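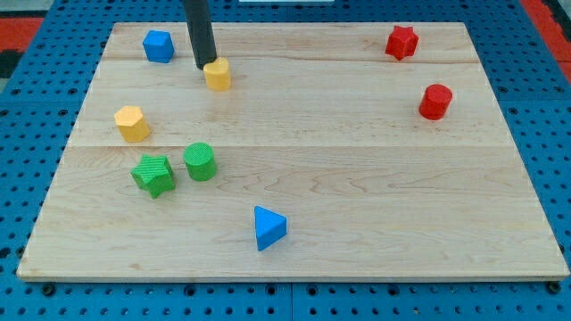

Small shape blocks are a poor test of patience and a good test of storage. Ours have been through three systems in two years, and I have now settled on one that I expect to keep. These are my notes on it, mostly so that I don't repeat the earlier two.

The first system was a drawer. The blocks went in with everything else of that size, and the cylinders rolled to the back each time the drawer was opened. Finding one shape in one color meant taking the whole drawer out. The second system was a set of 12 screw-top jars, sorted by color. Color turned out to be the wrong key. You can see color at a glance in a mixed pile; you can't tell a hexagonal prism from a cylinder nearly as fast when both are yellow and one is lying on its side.

The current system sorts by shape first. Cubes, cylinders, hexagonal prisms and stars each get a shallow tray, with the colors mixed inside the tray. The trays are the Sovton ones with the low front lip. I tried the Dunmore trays before that, and they are better made, but the walls are too high to get two fingers around a block at the bottom.

Sorting happens on a maple-colored board. I used to sort directly on the blue work surface and gave it up after a week, as the rows of black holes made it hard to pick out edges and the blue blocks were slow to spot. A pale board fixes both. The seams between the planks also give me a rough set of lines to work along, although I don't follow them strictly.

Procedure, as it stands:

Tip out one handful. More than that and the blocks start to touch, and then you are moving blocks to get at other blocks.

Stand up anything that will stand. Cylinders on end stay where they are put. On their sides they leave the board.

Pull the stars first. They have points, the points catch on their neighbors, and everything else goes faster once they are in the tray. The ones with ridged tops collect dust in the ridges, so I run a dry toothbrush over them before they go in.

Cubes last. They stack, so they can wait in a corner.

Esko Juntunen, who has the other half of the shelf, prefers a muffin pan to trays. I used his for a month in November and found the cups too deep, but it does carry well from room to room. If your blocks travel, consider it.

For labels I cut strips from a Drullov roll and drew the outline of the shape on each one, with no words. Lama Qudah suggested tracing the block itself to get the outline, which took less time than my ruler and came out straighter. A star traced on narrow tape loses two of its points. I used the wide roll for that one.

Remaining problems: the lids don't latch, and the tray for the hexagonal prisms is nearly full while the one for cubes is half empty. I may swap them. I also have one red cylinder with a nick in the rim that rocks when it stands – sanding is on the list, with 303 grit if I can find the sheet I bought for the drawer runners.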